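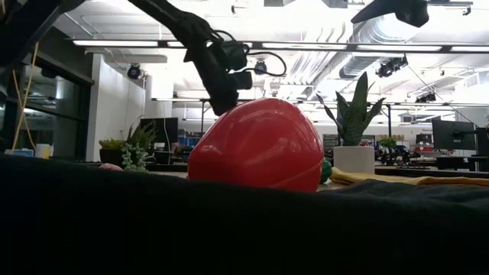
My daughter is three and a half and has hit the stage where every meal comes from her "restaurant," so I am up to my neck in pretend food right now and trying to figure out what's worth keeping. I've had almost 80 pieces come through the house between hand-me-downs and grandparents. Everything gets dumped on the plant table because it's the only surface she can't climb. The big shiny red one by the snake plant is what I wanted to ask about. It's smooth hard plastic, she insists it's a strawberry, my husband says bell pepper, and I go back and forth. It came in a bag from my cousin with no label or anything. Does anybody else have one this size, and is it supposed to go with a set? The rest of her food is tiny next to it and I'm thinking of splitting everything into two bins. Also open to storage ideas, because the basket system is not working!!
- yulan_su

Reply from espinoza_ev
Pepper. No question. We had the Dorkia grocery set and there was a great big red pepper in it that looked a lot like that, kind of lumpy on top. Ours got stepped on by my brother-in-law and survived, if that tells you anything about the plastic. The Dorkia stuff is all oversized, so yes, yours would look huge next to normal play food.

Reply from QianruZ
I'd say strawberry, sorry Evaristo. My kids' Anance fruit basket had a strawberry that was bigger than the banana, which drove my oldest up the wall. Does yours have any little dimples for seeds? If it's totally smooth then okay, maybe pepper.

Reply from yulan_su
Smooth all over, no dimples. She has told me the seeds are "inside for later."

Reply from espinoza_ev
So, pepper.

Reply from QianruZ
The seeds inside are pretty pepper-like, I'll give you that one lol

Reply from aiguo.wan
Different question, are those real plants? I ask as the owner of a toddler and a snake plant. They're mildly toxic if chewed, and ours was chewed. He was fine but I spent an hour on the phone one November evening feeling like the worst parent alive. If play food lives right next to leaves, I'd worry a little about the message, you know? Everything on that table says "eat me" when you're three.

Also string of pearls is another one to keep out of reach. Those little beads look exactly like peas.

Reply from yulan_su
Ugh, I did not know that about the string of pearls. They're real, yes. She can't get up there on her own but you're right that I'm basically teaching her the table is where snacks come from. Moving the food today. Thank you.

Reply from ShengliY
I think that's a bit much. We had plants at kid height the whole time, told them no, and moved on with our lives. Three and a half is old enough to understand pretend.

Reply from aiguo.wan
Some kids, sure. Mine would have looked you in the eye while doing it.

Reply from QianruZ
With Aiguo here. It costs nothing to use a different table.

Reply from ShengliY
Fair enough, I'll drop it. On storage: don't split by size! We tried that and the kids hated it, they'd be cooking soup and half the soup was in the other bin. What worked for us was one wide shallow bin, the under-bed kind, so they can see everything without dumping it. I got a Peng one with a lid and the lid turned into the "stove." Best purchase of the year, and the food was free.

Reply from espinoza_ev
We did fridge food and pantry food, with two cardboard boxes. They'd argue over whether bread goes in the fridge, which kept them busy for a good long while. But I agree the big bin is easier if you're the one cleaning up at 8 at night.

Reply from yulan_su
Okay the lid stove is genius and I'm stealing it. I was looking at the Rirkia cube shelf but that's a lot of furniture for fake vegetables.

Reply from QianruZ
Skip the cube shelf. The cubes are deep, everything sinks to the bottom and then she's pulling out the whole thing to find one egg. Ask me how I know.

One more thing, give hand-me-down plastic a wash before it goes in the new bin. Warm water and dish soap, and check for a seam or a hole where water can get in. If it sloshes afterward, let it drain for a day or two or it gets gross inside.

Reply from yulan_su
Will do. Bin is ordered, and the plants get their table back. She's been informed that some people think her strawberry is a pepper and she says those people can't come to the restaurant.

Reply from espinoza_ev
Worth it. Pepper.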